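工作记录 一月，下午三点起

旧地毯除尘与试洗，第二轮

上次留下的问题是边缘那几处发硬的污渍，用软刷和吸尘都没有变化。今天先把手头的样片做完，再决定整块毯子要不要下水。样片是从Warnerberg那批退下来的旧毯上裁的，羊毛绒头，棉经棉纬，跟我们要处理的几块结构接近，颜色偏深，试掉色比较合适。

材料和用量

中性洗剂用的是Vitale的浓缩液，先按375毫升水兑一小勺的老办法配，泡沫偏多，漂了几遍手感还是滑。后来减半，泡沫少了，去污看不出差别，以后就按减半的配。醋酸水另配一杯，最后一遍过酸用。白棉布剪成小方块，每个颜色单独一块，别混着用，上回就是混了，最后分不清是蓝掉色还是红掉色。

水温都控制在手摸着微温。水龙头出来的水忽冷忽热，还是先接到桶里放一会儿再用。

掉色测试

做法照旧：棉布蘸湿，压在绒头上，上面放玻璃板和砝码，静置，揭开看布。清水一遍，洗剂一遍，酸水一遍，顺序不要换。

结果：
深棕，三遍都干净。
米色，洗剂那遍布上有一点灰黄，应该是污垢，不像染料。
藏青，清水没事，洗剂那遍有很淡的一圈。酸水之后不再出。
酱红，洗剂那遍明显，酸水之后仍有。这个颜色不能泡。

酱红又重复了一次，换了位置，结果一样。Nazareno Farina看过布样，认为是后来补色时用的染料，原来的毛不该掉成这样。把绒头拨开看根部，根部颜色比尖上浅，跟他的说法对得上，不过只看了两处，还不能定。下次拿放大镜多看几处再写结论。

除尘

正面吸之前先翻过来，背面朝上，拿藤拍从中间往外拍。底下垫了一张白纸，拍下来的主要是细沙，还有一些断毛。细沙比预想的多。翻回正面再吸，吸头外面套一层细网，顺着绒头倒伏的方向走，不要来回推。边穗不吸，用手理。

Lerness那台吸尘器最低档还是偏大，网被吸得贴死在绒上，提起来会带毛。把风门拧开一半以后好些。谁接着用，记得先查风门，我用完没有拧回去。

深色圆花图案的毯子吸完不容易看出漏没漏，可以按花的位置一朵一朵做，做完一朵再换下一朵，比拉直线省心。米棕色的地子相反，倒伏方向一乱就显深浅，要最后统一梳一遍。
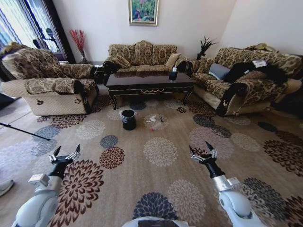 边缘加固

试洗之前先把松的边锁住。旧线已经脆了，一拉就断，没有必要保留，拆的时候留一小段装袋，贴标签，写清是哪一边。新线用蜡过一遍的亚麻线，颜色取地子里偏灰的那种，太白了会跳出来。

锁边针距跟着旧针眼走，不另开新眼。转角处旧针眼已经撕通，只好往里让一根纬，垫了一条细棉带再缝。棉带提前缩过水，没缩的那卷在架子最下面，别拿错。

有一处经线断了3根，断头缩在里面，暂时没有动。要接的话得先把绒头挑开，今天光线不够，留到白天做。

平整和晾干

样片洗完夹在两层毛巾中间压水，不拧。平放在网架上，风扇侧着吹，不对着吹。最多等2小时翻一次面，等久了背面会有水痕。这次第二块翻晚了，角上留下一道淡黄的印，用清水重新润一遍，边上慢慢压开，干了以后还看得见一点。

棉经收缩的情况：样片长边洗后收进去不多，宽边没有量出变化。大毯受力不一样，不能直接照搬。真要下水，四边得先做定位线，干的时候对着线拉平。

Sistico的表格里没有“局部湿洗”这一项，先填在“其他”，备注写清楚范围和用液。编号从1,000往后接着编，前面的号是旧档，不要占用。

待办

酱红部分试半干的泡沫法，只上泡沫不上水，布样另存。
藏青先过酸再洗，看那一圈还出不出。
断经白天处理，灯和放大镜提前搬过去。
醋酸快用完了，细网也要再买一卷，孔要比现在这卷小一号。
旧线样袋还差北边那一袋的标签。
整块下水的事暂缓，等酱红的结果出来再商量，目前倾向于只做干法除尘加局部处理。

晚七点收工，网架上还有一块没干，风扇开着，最后走的人关。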